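How I Sort Small Toys With a Two-Sided Wooden Bin

Posted 09/01/2023 by Guadalupe Escobedo

If you have kids in the house, you already know about the little stuff. I don't mean the train set or the dollhouse, those have a spot. I mean the turtle from the party bag, the cup from a tea set that lost its teapot two birthdays ago, the thing that might be a bath toy. At our place it all ends up in the bottom of one big basket, and then somebody wants the turtle RIGHT NOW and the whole basket gets dumped on the rug.

I've tried sorting it on the floor and on the bed (terrible, everything rolls into the blankets). What finally stuck was a plain wooden bin with a divider down the middle, set up on a table. Everything starts on one side and moves across when you've decided about it. I know that sounds too simple for a whole post, but there are a few little tricks to it, and my sister-in-law keeps asking me to write them down, so okay, I'm writing them down!

What you need

A wooden bin or a deep tray with two compartments
A table you can stand at comfortably
A few bar clamps
A damp rag and some dish soap
A basket or box for the keepers
A paper bag for giveaways

Setting up the bin

Mine started life as a drawer-sized box that my neighbor Reinaldo Toledo was throwing out. I glued in a divider, let it dry overnight, and painted the inside gray. Go with a middle-of-the-road color if you can. White shows every smudge, and on black you'll lose the dark pieces. On gray, a purple toy or a pink one jumps right out at you, and even white things are easy to spot.

The walls need to be high enough that a ball won't hop out, but low enough that you can reach the floor of the bin without scraping your arm. If you're building from scratch, hold a board up next to your forearm before you cut anything. I didn't do that the first time and I made one so deep that my seven-year-old practically had to climb in.

If a wall wants to bow out or wiggle, put a bar clamp on it. I just leave clamps on all the time now. It's not pretty, but it's a toy bin, and I'd honestly forget where I put the clamps otherwise.

How much to put in at once

Go small! This is where I went wrong for years. If you pour in the whole basket you get a pile, and a pile makes you want to go do something else. I put in a handful and spread it out so nothing is sitting on top of anything. With my youngest, even a handful can be too much, so she gets just a few things and a lot of praise.

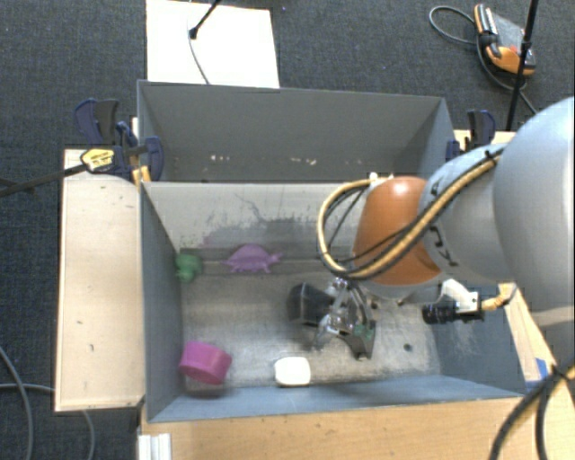

A small batch: green figure, purple turtle, magenta cup and a white piece, with the other side still clear.

Then you pick up one thing, decide, and move it over the divider. That's the whole game. Try not to put anything back where it came from, even if you're not sure about it. An "I don't know" still goes across, and you can have a second look when the first side is empty.

What to pick up first

I like to begin with something that stands up off the floor of the bin, like a cup or a chunky animal. You get a good hold on it and you feel like you're getting somewhere. Flat things are slower, especially if they've slid up against a wall. Nudge them out toward the middle with one finger before you try to pick them up.

Cups get a quick look inside before they go across. I have found raisins, a button, and one time a tooth (ours, thankfully).

Anything soft or spongy gets a squeeze. If it's the least bit damp, it goes on the windowsill for a day before it gets put away with the rest. Skip this and your whole basket will smell like a swimming bag.

Second round

When everything is across, work back the other way, only this time each piece leaves the bin. Keepers in the basket, giveaways in the bag, broken stuff in the trash. A full basket takes me about 20 minutes by myself and quite a bit longer with help, if you know what I mean.

Cleaning up the bin

Wipe the floor of the bin with a damp rag and a drop of dish soap, then let it air dry. Don't soak it. You're going to get scuffs and dark smudges no matter what, and mine don't all come off. I repainted once, in June, and by the end of summer you'd never have known, so I've quit fussing over it.

Next time I'll show you the lid I made so the bin can slide under the bed between sorting days. It still sticks on one corner and I need to sand it down first.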